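Treltham Sourdough Mornings: Your Questions

Do I need any experience?
None at all! Plenty of people arrive having never baked anything beyond a packet cake, and they go home with a loaf they're pleased to share with the neighbours. We start right at the flour and water, and we go slowly.

What should I bring?
An apron, a tea towel and a clean jar with a lid (a 500 ml one is ideal) so you can take some starter home. Please wear closed shoes. Flour gets everywhere, so leave the good black jumper in the cupboard.

How much is it, and what's included?
The morning is $42 per person, and that covers all your ingredients, morning tea and the printed recipe booklet. If you've lost your booklet from an earlier class, just ask and we'll organise another.

My starter smells like nail polish remover. Have I killed it?
Almost certainly not, love. It's hungry. Tip most of it out, feed what's left with equal weights of flour and water, and do the same again twice a day until it smells pleasantly sour. In July, when the kitchen is cold, mine sulks for the better part of a week.

Can I bring my kids?
Children over ten are very welcome with a grown-up, and they pay the same price.

What if I have to cancel?
Let us know by the Wednesday before and we'll happily move you to another morning, or refund you if you'd prefer.

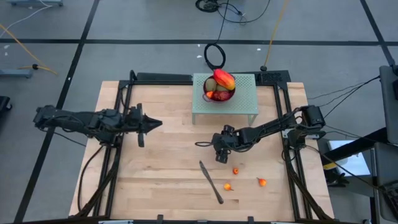 Fenna Dekker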